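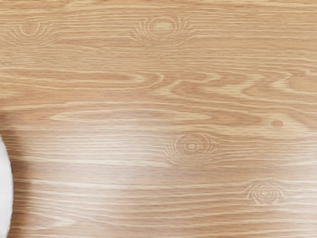
Tabletop, close up, light grain.

Relness shop notebook, June, morning

Finally got going on the air vents from the Birkett house, which I have been promising Trinidad for longer than I care to write down. For anyone picking this book up cold: Birkett is the big place with the one-pipe steam system, every radiator original as far as we can tell, and the owners have been living with spitting and hissing in the upstairs rooms for years. Trinidad Peñalver pulled the vents off while the boiler was down for its cleaning and put them all in a coffee can for me, bless her, with masking tape tags saying which room each one came out of. There are 11 in the can. I had half hoped for fewer.

First job was just getting them clean enough to handle. A soak in plain white vinegar overnight, then a rinse, then a good shake next to the ear, which sounds silly but you learn a lot from it (a vent that sloshes after draining has water trapped in the float and is usually done for). Leonidas does the same thing and looks very serious about it, like a man choosing a melon. I blew through each one by mouth, right way up and then upside down. Right way up you want air to pass easily. Upside down the float should drop and shut it off, and you should feel your cheeks puff out against nothing.

Nine of them passed. The other two, from the back bedroom and the upstairs hall, would not close at all when turned over. The hall one is the one that has been leaving the brown stain on the wallpaper, so I was not a bit surprised. I gave them both a second soak and will try again before I give up on them, mostly out of stubbornness.
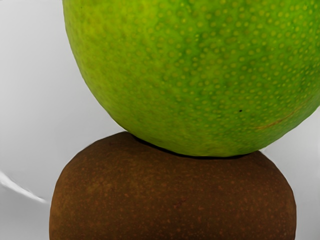 Green fruit on top of a kiwi.

Afternoon, same day

Set up the little steam rig. Notes on the rig for Ainhoa, who asked me to write it down properly this time so she can run it when I'm away. The kettle boiler goes on the left, then the short nipple, the gauge tee, the ball valve and the test elbow, in that order. Keep the run pitched back toward the kettle so the condensate has somewhere to go. I had it level the first time and the thing banged so loud that Apolinar came in from the yard to see what had fallen over! A folding wedge under the elbow end fixed it. Please leave the wedge there. I've written WEDGE on it in marker.

Pressure should stay in the ounces, just as it would in a house. People forget this. Steam heat wants hardly any pressure, and half the trouble we get called out for comes from somebody turning the control up on the theory that more pressure means more heat, when all it does is burn fuel and slam the vents shut before the air is out. I keep the rig as low as I can hold it steady and watch the low-range gauge, the one with the scratched glass. The other gauge on the shelf is no use down there, its needle barely wakes up.

Threads: I used Preltar on the male side only, a thin coat, first couple of threads left bare. Leonidas Tzanetos likes tape under his and we have had that conversation enough times. For the vents themselves I used nothing but a little dope and hand tight plus part of a turn, as they have to come off again, and the tapping on an old radiator section is not something you want to lean on with a wrench. If the threads in the casting are worn, stop and come get me or Apolinar. There's a bushing trick for it but it takes some feel.

What I did with each vent: open the ball valve slowly, let the air push out, listen for the hiss to build, wait for the click or the quiet, hold it there, then close the valve and listen for the little gasp as it opens up again on cooling. I wrote fast, medium or slow next to the room name on the tag. They are all over the place. The dining room one is very quick and the front bedroom one dawdles so badly I went and made coffee. This would explain a lot about that house, with the dining room roasting while the front bedroom never gets going.

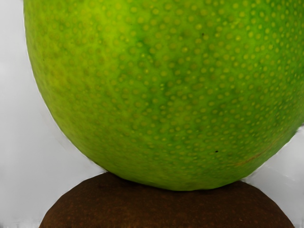
Credit: A. Montoya

Later on, after everyone had gone

I have been thinking about how to match them up, and I don't want to just put every vent back where it came from. The big radiators at the far ends of the main should get the quick ones, the small ones near the boiler should get the slow ones, and the main itself ought to have a proper main vent, of which there is presently no sign. Trinidad says there's a plugged tee at the end of the main behind the paint shelves in the cellar. That is almost certainly where one used to live. If we vent the main well, the steam gets to every branch at nearly the same time and the radiator vents have an easy life from there on.

Ignacio Zabala rang from Tradine about the adjustable vents. He is very keen for us to try them and I do like the man, and they are nicely made, with a dial on the top that moves with a proper click. My worry is the owners. Give a family of cold sleepers a dial and every one of them will end up wide open by the first frost. I told him I'd take a pair for the bedrooms and run one of them on the rig for 1,000 openings and closings before I say anything nice about it in writing. He laughed but he agreed to it. Ainhoa thinks she can put the ball valve on a timer so we don't have to stand there, and I would be very grateful, as my patience gave out somewhere in the front bedroom.

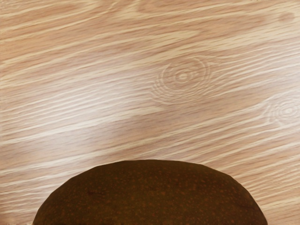

The timer will need a float cutoff on the kettle as well, so please, Ainhoa, don't leave it running alone until that's in. I've got an old one off a humidifier in the second drawer that might do, if the contacts clean up.

Still to do on this one. Retest the back bedroom and hall vents once they've dried out. Ask Apolinar Escobedo to look at the plugged tee with a long wrench and a lot of penetrating oil, and to go easy, the pipe is as old as the house. Check the pitch on the upstairs hall radiator with a level, because a new vent will spit just as happily as the old one if the radiator is holding water, and a couple of wood shims under the far feet may be the whole cure. Order more Preltar, we are scraping the can. Call the owners and tell them the vents are coming back in a bag with the tags on, and would they please not take the tags off.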